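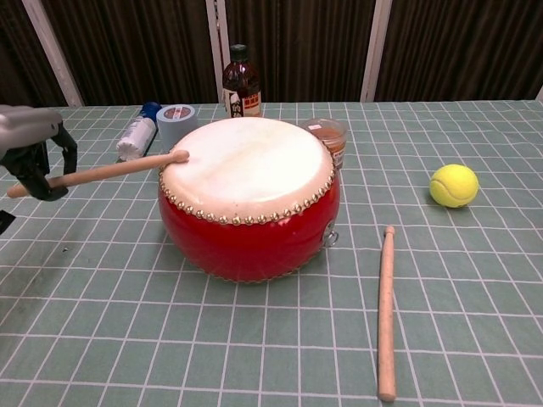

夹爪持鼓槌,槌头落在鼓面左侧。桌上另有一支鼓槌和一个网球。

桌面操作工位采购与预算常见问题

本页由Terkbridge设备规划组整理,供准备申请桌面操作工位的部门参考。内容每年十一月随预算表一起更新。没有写到的情况,请联系Kerstin Vogler(预算)或Benedikt Reinholz(场地与安装)。

一、立项之前

我们应该先选机械臂,还是先定任务?

先定任务。申请表第一页要求写明三件事:工位要抓什么东西,抓住以后做什么动作,动作允许多大的偏差。很多申请在这一页只写“通用抓取”,这样的申请会被退回。请写到具体物品,例如“夹住木质鼓槌,使槌头落在鼓面上”,或者“把网球放进指定的杯子”。物品清单可以以后增加,但第一批必须在立项时列出。

敲鼓这类任务有什么用,为什么也能列入预算?

鼓槌细长,夹持点离接触点远,夹得稍微偏一点,槌头的位置就会差很多。这类任务能看出夹爪能不能夹稳细杆,也能看出手臂在碰到东西时的反应。工具类任务(螺丝刀、刷子、勺子)的要求与此接近。只做方块搬运的工位,买回来以后再改做工具任务,往往要换手指,有时还要加装力传感器,费用会落到下一个年度。

一个工位最少要多少时间才能投入使用?

从批准到验收按40个工作日计划。其中供货期占大部分,安装和调试合计10个工作日。进口部件清关时间不在此内。如果项目有固定的开始日期,请把申请提前一个季度交上来。

二、选型

单臂还是双臂?

看任务。一只手能做完的动作用单臂。需要一只手固定、另一只手操作的任务,例如拧瓶盖、撕胶带,可以先用单臂加夹具试做,再决定是否买第二只臂。先买单臂的部门,请在底座和控制柜上预留位置,补装时能省掉一次拆装。

夹爪怎么选?

两指平行夹爪能覆盖大部分桌面物品。选型时核对以下几项:
最大开口。要能容下清单里最粗的物品,再留一点余量。
最小夹持力。易碎或易变形的物品看这一项,最大夹持力反而用得少。
手指是否可更换。不能换手指的型号不建议采购。
手指表面。光滑木杆容易转动,需要有摩擦力的衬垫。
备件供货周期。供应商答复超过六周的,请随首批订单一起买备件。

Verncombe和Hyun的报价都收到了,怎么比较?

不要直接比总价。两家报价的范围不一样。Verncombe的报价含控制柜、急停和首年保养,不含夹爪手指备件。Hyun的报价含两套手指,控制柜单列,保养另签合同。请使用预算表第二页的对照栏,把每一项拆开填写,空缺的项目向供应商补要书面价格。口头报价不能作为依据。

可以买二手设备吗?

手臂可以,前提是原厂愿意出具检测报告并继续供应软件更新。夹爪和线缆不买二手的。急停和安全继电器一律买新。

软件费用算设备还是算服务?

一次买断的许可随设备列支。按年续费的列入服务费,并且要在申请表里写出三年的总额。去年有两个部门只报了第一年的费用,第二年没有续费预算,工位停了一个多月。

三、预算

除了手臂和夹爪,还有哪些费用容易漏掉?

常见的有以下几项:
工作台、底座和固定件。
防护围栏或地面标线。
摄像头、支架和线缆。
桌布或桌垫,背景遮光帘。
任务物品和替换品。
运输、吊装和旧设备清运。
操作人员培训。
这些加起来通常占设备价的两成左右。第一次申请的部门请按这个比例预留,不要写零。

任务物品的钱从哪里出?

从工位耗材里出,每个工位每季度上限245欧元。鼓槌、网球、胶带、瓶罐这类东西都算耗材,凭收据报销,不需要单独询价。单件超过上限的物品按小型设备申请。

物品要不要买一样的两份?

形状容易磨损或容易丢的,建议买两份以上,并且同一批次购买。木质鼓槌反复夹持后表面会有压痕,换成另一种粗细的鼓槌,之前调好的夹持参数就要重做。鼓本身买一个就够。喷罐类物品请买空罐,或者使用前放空。玻璃瓶和玻璃罐可以作为背景物品使用,要求手臂抓取玻璃制品的,需要在风险评估里单独写明。

用带格线的桌布可以吗?需要买专用标定台面吗?

日常任务用普通桌布就行,格线对人工摆放物品有帮助,看得出大致的位置和方向。但是桌布会移动,也会起皱,不能代替标定板。视觉标定请另买标定板,预算表里有单独一行。桌布颜色选不反光的,和主要物品要有区别。

背景帘是必须的吗?

不是必须的。工位背后如果是走道或窗户,建议装。用深色不透光的布料,价格很低,可以从场地费里列支。

要不要留备用金?

要留。首次建工位的部门留总额的5%,已有同型号工位的可以不留。备用金只能用于同一个工位,年底没有用完的自动收回,不影响下一年度的额度。

四、场地与安装

桌子有什么要求?

桌面要平,承重要够,四条腿可以调高低。手臂底座不要固定在可移动的桌子上。底座和桌子分开安装的,两者之间的距离由Benedikt Reinholz到现场确认,确认之前不要打孔。

一般办公室能装吗?

小型协作手臂可以,但要先通过风险评估。评估要看的内容包括手臂最大活动范围、旁边有没有固定座位、急停按钮伸手能不能够到。夹爪夹着硬的长条物品时,活动范围要把物品的长度算进去。这一点在去年的评估里漏得最多。

噪声需要考虑吗?

手臂本身声音不大。敲击类任务连续运行时会影响隔壁,Pluresow项目的工位后来把这类任务挪到了星期六。如果房间紧挨会议室,请在场地表里写明任务会不会发出敲击声,场地组会尽量安排到走廊另一头。

电源和网络怎么准备?

每个工位准备一路独立电源和两个网口。一个网口接控制柜,一个接采集电脑。不要把控制柜接到办公无线网。

五、验收与付款

验收看什么?

看申请表第一页写的那些任务。供应商在现场用你们的物品做演示,不接受用供应商自带的样件代替。每项任务连续做十次,按合同约定的成功次数判定。槌头落点这类带位置要求的任务,要在合同里写清楚怎么算合格,例如“落在鼓面上,不碰到鼓边的铆钉”。

验收没通过怎么办?

供应商有一次整改机会,期限写在合同里。整改期间尾款不付。第二次仍未通过的,联系Kerstin Vogler,由预算组与供应商协商退换或减价。

付款怎么分期?

一般分三期:签约、到货、验收合格。签约款不得超过三成。要求全额预付的供应商,我们不接受。

工位建成以后想换任务,需要重新申请吗?

物品和夹爪都不变的,不用申请,更新物品清单即可。要换夹爪、加传感器或者加第二只臂的,按变更申请处理,表格与首次申请相同,只填有变化的部分。风险评估必须重做。

申请表和预算表在哪里下载?

在内部网页“设备规划”栏目下,文件名带有当前年度。旧年度的表格不再受理。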